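What Does a Film Editor Do All Day?

By Elsie Nuttall

When I tell kids I'm a film editor, they mostly think I hold the camera. (Nope! I'm hardly ever there when the filming happens.) I sit in a small room with two screens and a very squeaky chair, and people send me all the bits of the movie, and I put them together. That's editing.

First you need one word: shot. A shot is what the camera records from when it starts until it stops. A girl opens a door, stop. A dog looks up, stop. Those are two shots. A movie is made of lots and lots of them, joined end to end, and the place where one shot changes to the next is called a cut.
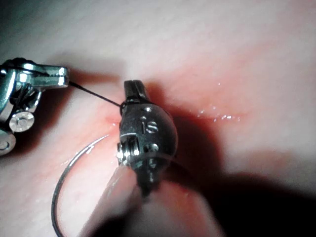 Joining two shots so the cut doesn't bother anybody takes patience. Say a boy lifts a cup in one shot, and in the next shot we see him drink from much closer up. If his arm is low and then suddenly high, your eye gets a bump. So I go back and forth, a tiny bit earlier, a tiny bit later, until his arm moves as if it were all one piece. It's fiddly work, a bit like those two shiny metal instruments busy over one thin reddish line, where a little slip to the side would matter a lot. I sometimes hold my breath while I do it, and then I have to remember to breathe!

Why not film it all in one go? Some directors do, and it can be great fun to watch. But cutting lets you choose what people look at. My first boss, Roland Stockdale, used to show me this with a birthday cake. Show the cake, then a smiling face, and you think, oh, she's happy, it's her party. Show the same cake, then a face with crumbs on its chin, and now you've got a thief.
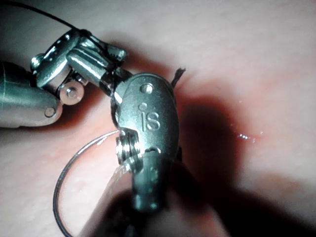
Two metal instruments and a strand of dark thread.

Before computers, editors worked with real strips of film. They cut them with a blade and stuck the ends together with tape or glue, and the leftover strips hung in a big cloth bin. I learned on a machine like that, and I once taped a piece in upside down and didn't notice until we all watched it. Callum Lockwood, who was doing the sound, laughed so hard he had to leave the room.

Now it's all on a computer, so if I make a mistake I just undo it. On a film called Fladov I tried one scene 100 different ways. We used number 4. I still think number 5 was better, but the director gets to decide!
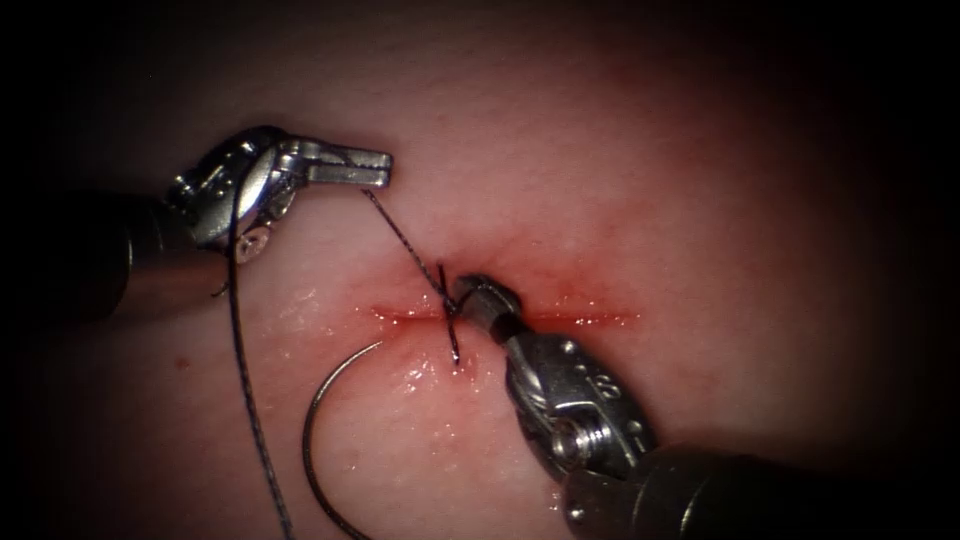

A dark thread runs down to a stitch.

Sound gets cut too, and it doesn't have to change when the picture does. You might hear a train while you're still looking at a kitchen, and then, whoosh, there's the station. It pulls you along. Listen for it next time you watch something, it happens all the time.

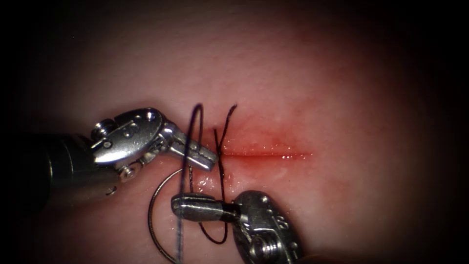 Bright in the middle and dark in the corners.

Want to try it? Ask a grown-up if you can borrow a phone. Film a friend walking up to a door, then go inside and film the door opening. Put the two shots together in any simple editing app and trim the ends until it looks like one walk. Then try it with the wrong friend coming through the door. My nephew did that one with his grandpa and we watched it all through dinner.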